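Ticket 162 – label printer drops off the network
Opened by: Mali Gape
Product: Pidano label printer, firmware 3.21
Status: waiting on customer
14/10/2018

Hi team, me again! So the Pidano in our mail room keeps vanishing from the network. It prints beautifully first thing, then after lunch every job just sits in the queue saying "paused by device". If I pull the power and count to 21 it comes good again, but only until the next time it goes to sleep.

What I've tried so far:
New network cable (the grey one from the cupboard, then a brand new one).
Different port on the Bromix switch – same result.
Removed and re-added the printer on my computer and on Rhydian's.
Turned sleep mode off in the menu. It turns itself back on after a restart, which is driving me a bit batty.

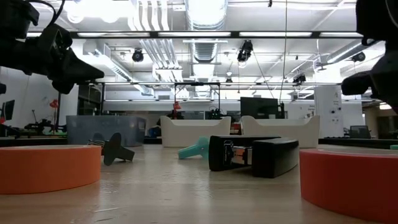 Stapler on its side, with the orange and red tape.

Reply from Glenys Mathias, support
Thanks Mali, that's a really handy list. The sleep setting coming back is a known bug in your firmware. Could you print the network page and tell me whether the address is the same before and after it drops out?

Reply from Mali Gape
Done, and it's different! Before lunch it ended in 21, and afterwards it ended in 162. Rhydian reckons the router is handing it a new address whenever it wakes up, and our computers keep looking for the old one. I've asked him to reserve the address, so fingers crossed. I haven't touched the firmware yet – last time I updated something here in August, we lost the colour profiles for the whole office.

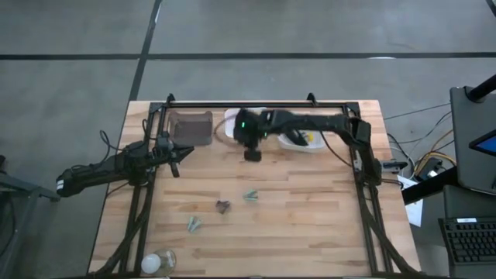 Will updating the firmware wipe our saved label templates?
Templates stay on the printer during an update, but export a copy from the Tools menu first and keep it on your computer.

Reply from Mali Gape
Brilliant, exporting them now. The address is reserved as well, and I'll leave sleep mode on overnight to test it. Please keep the ticket open until I've printed the morning run.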